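Small bedroom, gray sheets, white wardrobe: gallery
Posted by Margit Moen
Dec 31, 2019
Filed under: Bedrooms, Laundry, Small spaces

Quick one before the year runs out. Two pictures from the little bedroom, the one I keep getting mail about. Bed, wardrobe, clothes that need to be hung up, that's the whole subject. No styling, no throw blankets, no tray with a candle on it.

Background for anybody new. Room is narrow. Bed takes most of it, wardrobe takes the rest, and what's left is for your feet. We did the first version in March and I changed my mind on nearly everything after. Paint stayed. Rug went. Curtains went, came back, stayed.

Money, because you always ask: 2,672 all in, and 1,672 of that was the wardrobe with delivery and the man from Skalteck putting it up. Original quote was 4,000 with some kind of lit interior. Said no to the lights. Don't miss them.

Sheet is fitted, gray, from Brutholm. Pillowcases are the green check ones, also Brutholm, older line, don't think they make that color now. Bed base is white, from before, painted over twice.

On to the pictures. Comments from the old page are pasted in where they fit, I lost the login for the old page so this is the only way to keep them.

1. Foot of the bed
Four flat doors on the wardrobe, all white, right along the back wall. Pine boxes at the foot of the bed are unfinished, slatted on top, and I still havent decided on oil or wax. Pillows stacked down at that end, yellow and black top draped over the right side of them. 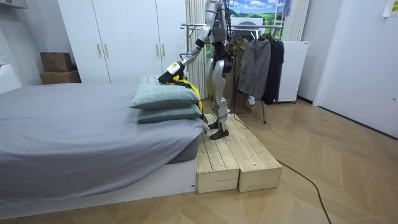
Sylvain Lemaire wrote to say wax, no question, oil turned his pine orange inside a year and he ended up sanding the lot. He also thinks four doors is too many for a narrow room and would have gone sliding. Looked at sliding! The track eats depth and my hangers would of scraped. Flat doors it is.

More on the pine since it came up. Raw boards mark if you look at them wrong. Coffee, jeans, wet towel, anything. On the other hand you can sand a mark out in two minutes and there's no shine to match. Knots don't bother me. If they bother you buy the clear grade and pay for it. There's a gap between the two boxes, socks will find it.

Hanging stuff up. This is the bit people skip and then complain the wardrobe is a mess. My way, fast version:

Lay the thing flat first. On the bed, on a pillow, whatever's there. Hanging from the hand is how collars get stretched.

Hanger in through the neck if the neck opens wide enough. If not, from the bottom hem up. Never yank.

Shoulders level before you lift. Sports tops are slippery and slide off the low side.

Zips halfway up, not all the way.

Wood hangers for anything with weight. The wire ones from the cleaners go back to the cleaners. I bought a big box of wood ones from Flomitz for 398, too much money, yes, but they don't snap and I haven't bought a plastic one since.

2. Yellow top, wood hanger
Brown hanger in at the neckline, silver hook up, the whole thing flat on the green check pillow. One shoulder still sitting lower than the other. Sheet has its usual creases, I don't iron fitted sheets and never will.
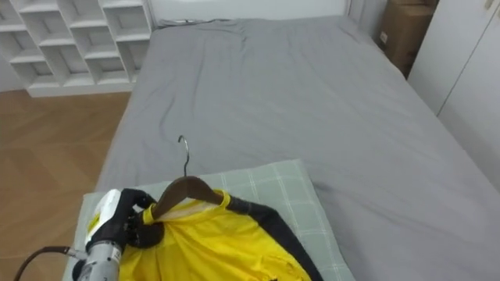
Hjørdis Grønli does it the other way around, hanger on the rail first and then the top pulled down over it, and swears it's quicker with kids' clothes. Maybe with kids' clothes. With anything that has a proper collar I'd be scared for the seams. Tried it on two shirts, went back to the bed method.

Also asked, a lot: why a pillow and not straight on the matress. Pillow gives a bit, so the hanger sits in and the shoulders don't flatten out. Plain cushion works too. Table works if it's clean.

Wardrobe order, left to right: coats, work, sport, everything I should give away. Sport gets the most use and the least room, will swap that over in the new year. Want hooks inside the last door as well, Liu has some small brass ones, waiting on a price.

Still to do: wax or oil (wax, fine, Sylvain). Felt under the boxes so they stop scratching the floor. Second set of gray sheets. Fix the wardrobe door that swings open when a truck goes past.

Next gallery is the hallway, once there's a hallway floor to look at. Comments are open till then, keep them on bedrooms please.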